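Subject: Re: snack packing, how many demos is enough?
From: Henok Wako
Date: 31 July 2021

Sosina Lencho wrote:

> We have 800 demos of the snack task now, all done with the hand-held grippers. Ravinder thinks we can stop there and start training. Any objections before August?

One objection, and it's the same one I had for Brekent. What are the 800 made of? I went through 144 of them last night and dropped 29, mostly for grips that slip and get redone halfway. Fine, people fumble. But the ones I kept look a lot like each other — one table, one plaid cloth, the same pile next to the same cardboard box.
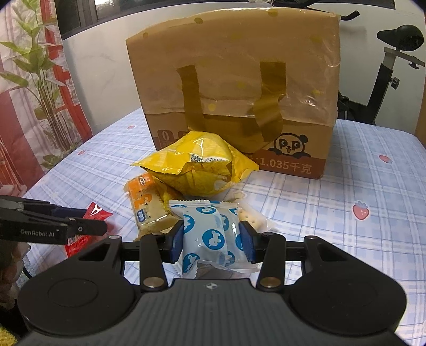
So I don't believe the number tells us much. A puffed packet with crimped ends gives when you squeeze it, and a cracker in clear film is a different problem. If nearly every demo picks the easy packet first, the model will learn that order and we'll call it skill.

Before anyone trains, I'd like:

- 5 other tables, other cloths
- piles set up by someone who isn't doing the picking
- the bad grips kept in their own folder — Mesfin wants them, I'm less sure

Ravinder, what did you hold out for testing? If it's from the same table I won't put much weight on the score.

Henok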